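Home | Journal | Issues | Authors | Search | Log in

June
Orsolya Farkas and Gergely Mészáros

4. Do limited-edition consoles sell games?

4.1 The claim and where it comes from

Publishers like to say that a themed handheld, sold a few weeks ahead of a big release, lifts sales of the game itself. The claim shows up in trade talks and in earlier work on collector behavior, and it is usually backed by one chart in which both lines go up. We had expected to confirm it. After going through the Plonine resale listings and our own survey, we think the evidence is much thinner than its repeat citations suggest.

The first problem is who gets counted. Most studies ask people who already bought the special edition whether they also bought the game, and most of them say yes. These are fans who would have bought the game in a plain box. Without a matched group of fans who could not get the console, the number says very little about what the console did.

Our sample had 3666 players, of whom 685 owned at least one themed handheld. We matched owners with non-owners on age, years of play and number of earlier games owned in the same series. Before matching, owners were far more likely to buy the new game in its launch month. After matching, most of that gap was gone, and what remained was small enough that we would not build a sales plan on it. 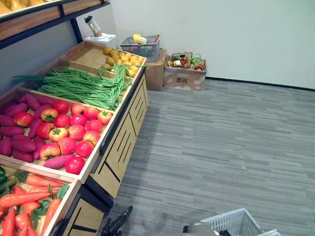
4.2 Store displays and the Ciditz data

A second line of argument says that the console works as an ad in the store, even for people who never buy it. Gromow, the retail chain that shared its records with us, ran themed displays in its Ciditz branch for 6 weeks before two role-playing releases. Preorders rose in both cases. They also rose in branches with no display, and by nearly the same amount in one of the two.

We are wary of reading much into the other case. The Ciditz branch moved its game section closer to the door during the same period - a change we learned of only when we asked about a gap in the register data. Shelf position is known to matter a great deal in retail, for groceries as much as for games, and we have no way to pull the two effects apart here. Sipos, the second chain we approached, kept no branch-level preorder figures at all.

Price is also left out of most accounts. A themed handheld costs more than the game by a wide margin, and a household that has just paid for one may put off other purchases. Around 3000 of our respondents answered the spending question, and their answers were too uneven to settle it either way. We report them in the appendix and draw nothing from them. 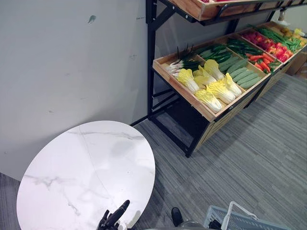

Figure 2. Produce display shelf beside a round marble-patterned tabletop.

4.3 What can be said

Owners of themed consoles buy more games. They did so before they owned the console. Anyone who wants to claim more should start with a shipment that sold out by lottery, where winners and losers can be compared directly. We asked three publishers for such data and got one polite refusal.

Reader comments (3)

mapleturn: Matching on "years of play" is self-reported, I assume? My brother says he has played since he was two.

R. Dunning: The lottery idea is good. Some stores must still have those lists.

gridlock88: Bought the console, never bought the game. Put me in the appendix.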